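Priltthorpe drops its ban on outdoor clotheslines

Residents of Priltthorpe can dry laundry outdoors again after the town council voted to remove a rule that had been on the books for 31 years. The change was approved at the March 2026 meeting and takes effect with the new property code.

The old rule barred clotheslines, racks and "hanging wash of any kind" from any yard, porch or balcony that could be seen from a public street. It was written when the Uzor Hill homes were being built, and it applied to the whole town even though most of the complaints at the time came from that one neighborhood. Fines started with a written warning and went up from there.

Enforcement had been light for years. Most warnings in recent times went to people in the apartment buildings along Prarau Avenue, where the balconies face the street and the shared laundry rooms have limited hours. Tenants there began asking for a change last December, after one building's dryers were out of service for most of the month. A petition followed, with 316 signatures by the time it reached the clerk's office.

Under the new wording, laundry may be dried in any yard or on any balcony between sunrise and 10 p.m. Lines must be at least two feet inside the property line. Nothing can be tied to a utility pole, a street tree or a fire escape. Front yards are still off limits on the six blocks of the historic district, but porches and side yards there are allowed.

Small items such as socks and dishcloths came up more than once at the meeting. An early draft would have required everything on a balcony to hang below the top of the railing, and several residents said a rack short enough to meet that rule would be too small to hold a week's wash. The railing language was taken out before the vote. 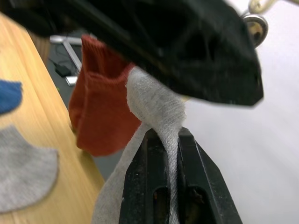 Can a landlord still forbid drying on a balcony?

A lease can limit it, and the town code does not override a lease that was signed before the change. For new leases and renewals, a landlord may set reasonable rules on where a rack stands and how it is secured, but may not ban drying outright. Tenants who are unsure should read the section on balconies in their lease or call the housing desk at town hall. Homeowner associations are treated the same way, and their existing rules stay in force until the next time they are amended.

Cost was part of the discussion. A single load in the machines on Prarau Avenue now runs several dollars to wash and dry, and families who do four or five loads a week said the dryer was the part they would most like to skip. The town's own housing survey counted 1,380 rental units, of which 351 have no washer or dryer hookup inside the apartment.

The vote was five to two. Council members who voted against the change said they supported drying in back yards but wanted to keep the limit on balconies facing the street. They also asked who would respond to complaints about items blowing onto sidewalks. The code office will handle those calls under the existing litter rules, and no new staff will be added.

A proposal to put shared lines in the courtyard of the Grokton Street senior apartments was sent back for a cost estimate. It would include four posts, a paved path wide enough for a wheelchair, and a bench. The council expects to see it again in the summer. Wash left out past 10 p.m. will get a reminder on the door the first two times, with no fine attached.

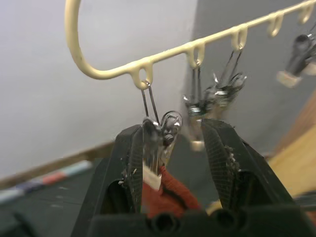
Hicham Belkadi told the council that he had dried his shirts in the bathtub for nine years and would be glad to have the tub back. He also asked that the new hours be printed in large type and posted in the laundry rooms, which the clerk agreed to do.

Copies of the revised code are available at the front counter and at the library. The next council meeting will take up sidewalk repairs on Uzor Hill.

Contact the newsroom | Copyright Priltthorpe Town News | Back to top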